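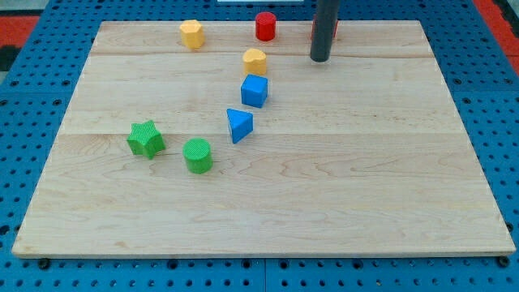

My sister-in-law thinks I should quit oiling cutting boards altogether and just buy a new one every couple of years. She said so over the sink, holding my oldest one up like a dead fish.

I can't do it. I've been cooking on the same maple board since we lived in Tamholm, and I'm way too fond of it (my husband would say weirdly fond). But she did get me thinking about how lazy I'd become, so in January I finally sat down and worked out a routine I could stick to.

Home | Recipes | Kitchen Stuff | Garden | About Me

First the wash. Hot water, a drop of soap, a quick scrub on both sides, then stand it on edge overnight. I used to lay mine flat by the stove and wonder why it rocked when I chopped onions!

Then the oil. I use plain mineral oil from the drugstore in Warkano, the cheap bottle on the bottom shelf. I tried olive oil once years ago and the whole thing smelled like old crayons by summer — never again. Pour on more than you think, rub it in with a rag, go to bed, and wipe off the extra at breakfast.

For onion smell I do coarse salt and half a lemon. It works on garlic too, though fish takes two rounds.

I wrote about knives a while back and that post has had almost 4,000 visits, which is bananas for a blog that is mostly soup. A bunch of you asked about sanding. I do mine by hand, 120 grit and then 220, always with the grain, and it takes me one podcast and a cup of tea.

Next up is the bread box, which has a hinge problem I've been ignoring since we moved.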